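Dalari 2-in-1 Quilting Ruler Set

I bought this set in May to replace a ruler with a chipped corner. You get 2 rulers and a storage sleeve. The markings are thin but easy to read on light fabric – less so on dark batiks.
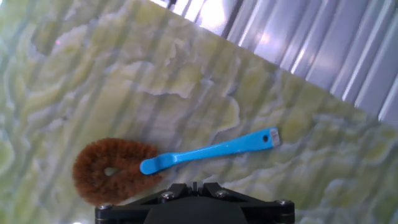

I cut 255 squares for a Mamley block quilt and had to re-trim only a few. The grip strips stayed put. The sleeve is flimsy, and one seam split when I put both rulers in together.

My old Beltia ruler was heavier and slipped more. At 30 dollars the Dalari set is fair, and I would buy it again without the sleeve.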